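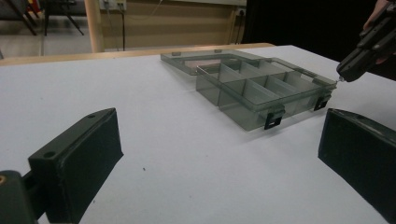
My name is on the waiting list for a bigger shed, and until it comes through I'm making do with little boxes. Lots of little boxes! It started with beads (my daughter's, then mine, if I'm being truthful) and spread to screws, fuses, picture hooks and the odd tooth.

The sort I keep coming back to is the smoky grey plastic one with a lid that folds right back flat on the table. You want it flat. I had a lovely tin from Vomero for years, and its lid stood up at the back and came down on my knuckles every single time I went in for a button.

Two rows of small compartments is plenty for me, with a divider down the middle and short ones across. Any more and I forget what I decided goes where, and then I'm tipping the lot out at midnight looking for a watch battery. See-through sides help too, although smoky plastic does make navy thread look exactly like black thread, as my school-run trousers will confirm.

And latches! Do check the latches. I like a pair on the front, chunky enough to find with a thumb. Valdir Teixeira, who runs the mending table at Cukura, once carried around 500 seed beads across a car park in a box with one latch done up. He still finds them in his turn-ups.

For sorting day I clear a white table, because you can spot a dropped bead on it straight away, and I open the box before I open any of the packets. Earrings go in first, then hooks and clasps, then the bits I can't name but daren't throw out. Those get a compartment to themselves. By October it had become three, and I've started eyeing up the cutlery drawer.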